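Green table cover will not lie flat against black backdrop curtain

Posted in Home and Craft > Display and Seasonal

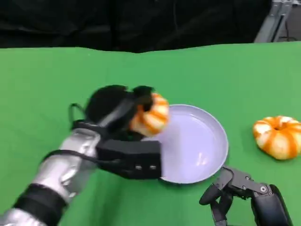 I have a worktable that gets a green cover and a black curtain behind it, and from August on it is used for sorting and arranging small decorative pumpkins. The striped ones mostly, orange and cream, with a dish or two to set them in. I have two problems and I would like to solve both before the rest of the pumpkins come in.

First, the back edge of the green cover. It does not run straight. Where it meets the curtain it makes a shallow wave, and from the front that wave reads as a crooked horizon. I have ironed the cover on a medium setting, pulled it tight from the front corners, and clipped it at the sides. The wave comes back within a day. The cover is 54 inches wide, plain weave, hemmed on all four sides by the seller (Utard, cotton blend according to the tag). The table is slightly narrower than the cover.

Second, the pumpkins. They do not sit still. The ribs on the underside are uneven, so most of them rest on two or three points and lean. In a shallow dish they roll to the rim and stay there. I want them stem up and centered. I would prefer not to glue anything, as some of these get handled and moved many times.

What I have tried so far:
Poster putty. Holds for an afternoon, leaves gray residue on the cream stripes.
A folded napkin under each one. Works but is visible from the side.
Dry rice in the dish. Works, but it gets everywhere when a pumpkin is lifted out.

Is there a standard method for either of these? The curtain is not a concern. It has some creases but they do not show much on black.

Fang

Yichen Lu

Taking the cover first. A wave at the back edge of a hemmed cotton blend is usually a hem problem and only rarely a wrinkle problem. The hem thread has shrunk at a different rate from the cloth, so the edge is shorter than the fabric next to it and the slack has to go somewhere. Ironing relaxes it briefly. Then the room humidity changes and it pulls back in.

To check: take the cover off and lay it on a hard floor with no tension. Set a yardstick along the back hem. If the cloth ripples an inch or two in from the edge while the hem itself lies straight, the hem is tight. If the hem itself wanders, the cover was cut off grain and no amount of pressing will fix it.

For a tight hem, unpick the stitching along the back edge only. Press the fold open with steam, let it cool completely on the board, then fold it again and either restitch at a longer stitch length or close it with fusible hem tape. I use the tape on display covers. It does not hold up well to repeated washing, but a cover for this purpose is washed perhaps once a season.

For a cover cut off grain, ignore the hem. Let the back edge hang past the table by at least 4 inches and fold it down over the table edge. The line you see is then the edge of the table, and that is straight. Hold the overhang with table skirt clips or a batten. A strip of flat molding run along underneath, with the cloth wrapped once and clamped, gives the most even pull. Tension it from the center outward. If you start at one corner you push the slack along and it gathers at the other end.

Pulling from the front corners makes the wave worse, by the way. Diagonal tension on a plain weave shows up as scallops on the opposite side. Clip the middle of the front edge first, then the middle of the back, then work outward in pairs.

On the pumpkins, a ring is the standard answer. You want a support with a hole in the middle, so that the ribs rest on the inside edge and the low point of the base hangs free. Options, in the order I would try them:

Rubber O-rings or plumbing washers. Cheap, dark, and low enough to disappear under a small pumpkin. Choose an inside diameter a little less than half the width of the fruit.
A slice of pipe insulation foam, bent into a circle and taped at the ends. Good for bases that are very uneven.
Curtain rings, the flat kind. These slide on glazed dishes, so put a dot of museum gel under them.

Put the ring in the dish first, center it, then set the pumpkin down and rotate it until it stops rocking. There is normally one orientation where three ribs seat at once. Mark the ring at that position with chalk if the same pumpkin goes back in the same dish.

Lift them from the body and not the stem. The stems on the small striped types dry out and snap at the base, and a pumpkin with a broken stem starts to soften at the wound before the others do.

Kindon

just use sandpaper on the bottom if they are fake ones. 200 grit takes too long, go coarser. thirty seconds each and they stand up fine. if they are real dont do this, they rot

for the tablecloth get a heavier one

Vamton Craft Room

Yichen has covered the hem. I would add two points.

Steam the cover in place once it is clamped. Pressing on a board and then carrying it to the table puts half the creases back. Use a handheld steamer, keep the head an inch off the cloth, and work from the center line to the sides. Leave it under tension until it is fully dry. On a cotton blend I allow two hours. Check a corner with the back of your hand before you take anything off.

If you can still see a wave after that, look at what is under the cover. A bare tabletop with any gloss to it lets the cloth creep. A layer of non-slip shelf liner or a thin felt pad stops this. Cut the pad half an inch smaller than the table on every side so that its edge does not print through. Dark felt under a green cover is fine. White felt can lighten the color unevenly if the cloth is thin.

On the ring method, I agree with the O-rings but would avoid black rubber directly against real pumpkins for long periods. I have had it leave a faint mark on the pale stripes. Silicone rings do not do this, and the clear ones are harder to see.

For the residue from the putty, roll a fresh ball of the same putty over the spot and lift straight up. Most of the gray comes with it. What remains on a real pumpkin will usually wipe off with a damp cloth and one drop of dish soap. Dry it right away, particularly down in the grooves between the ribs. On painted foam, skip the soap and test on the underside first.

A 300 gram bag of fine sand in a sealed pouch also works in place of the loose rice, if the dish is deep enough to hide it. Press a hollow in the pouch with your thumb and seat the pumpkin in that.

Fang

Checked the hem on the floor as described. The edge is straight and the cloth ripples next to it, so it is the tight hem. I have unpicked the back side and will use the tape.

The O-rings work in the flat dishes. In the one with the curved bottom the ring rides up on one side, so I am going to try the sand pouch there. Mine are a mix of real and foam, and I will use silicone for the real ones.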